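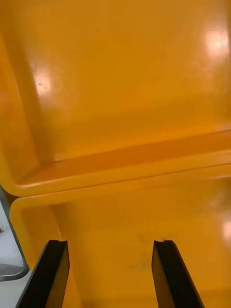

Bemcombe Home Repair Club

Sorting out my father-in-law's garage

We started on the garage in August, when it was cool enough to work with the roller door shut. Dad Kim (everyone in the family calls him that) had moved into the unit at Clelavness the month before and taken one suitcase and the good radio. The rest was left for Vy and me.

He never threw out anything with a screw in it. There were biscuit tins under the bench, ice cream tubs on top of the biscuit tins, and margarine containers full of fuses on top of those. Some were labelled. The labels were for whatever had been in there two tenants ago, so "tap washers" was picture hooks and "picture hooks" was a single bicycle valve.

Our first weekend was a waste. We opened tins, talked about what was in them, and put the lids back on. By four o'clock the floor was covered and we'd filled half a rubbish bag. Vy said we needed to stop reading everything and just move it into groups, and she was right.
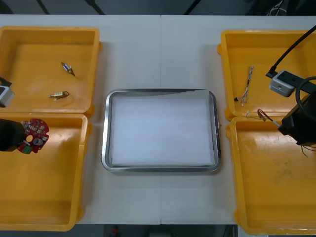 Yellow bins, steel tray in the middle.

The groups we settled on were electrical, plumbing, fasteners, and don't know. You don't need more than that at the start. I had wanted to split fasteners by metric and imperial straight away and that would have had us there until Christmas. Don't know was the biggest group for the first two days, then it shrank quickly once we'd learnt what his things looked like. The odd brass fittings all came off the same brand of sprinkler, a Jolten, which he'd kept running on spare parts since before Vy finished school.

Containers matter more than I expected. Tall ones are no good, because the small stuff goes to the bottom and you end up tipping the lot out. Shallow and open is best, in a strong colour so you can see a dropped washer. I'd also say don't buy any until you've done a day of sorting. I bought 10 clear boxes with clip lids beforehand and they were all too small.
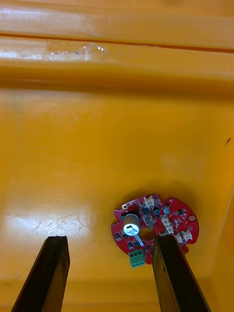 Electrical took the longest. Anything with a frayed lead went straight in the e-waste pile, along with the old phone chargers and a clock radio that smelled of burning. Batteries went in a separate bucket, with tape over the terminals, and I took them to the drop-off at the supermarket. The tip will take circuit boards and cables for free if you ask at the gate, but they won't take batteries mixed in with them, and the man there did check.

We found three multimeters. Two worked. I kept one and the other went to our nephew, who is doing his first year as a sparky.

We also found the notebook where he'd written down every job he did on the house, with prices. A new hot water element, $200, underlined twice. Vy took that home and it's on the shelf next to the cookbooks. Her father asked for one thing only, the tin of rubber bands off the back of the door, and we drove it up to him with a box of mandarins and Hầu in the back seat. The dog slept the whole way and then barked at the lift.
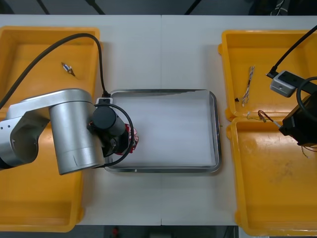

What we kept and what went

Kept: the vice, the hand drill, the good spanners, one jar of mixed screws each, and all of the picture hooks.

Given away: the bench grinder, the second ladder, most of the timber, and the sprinkler with its fittings, to the neighbour over the back fence.

Tip: paint tins (they have a special day for those, so ring first), hardened glue, and a great deal of carpet.

It took five weekends. The bench is still there because it was built inside the garage and won't fit through the door. The agent says to leave it for the new people. I've sanded the top and given it a coat of oil, and I still need to go back for the broom.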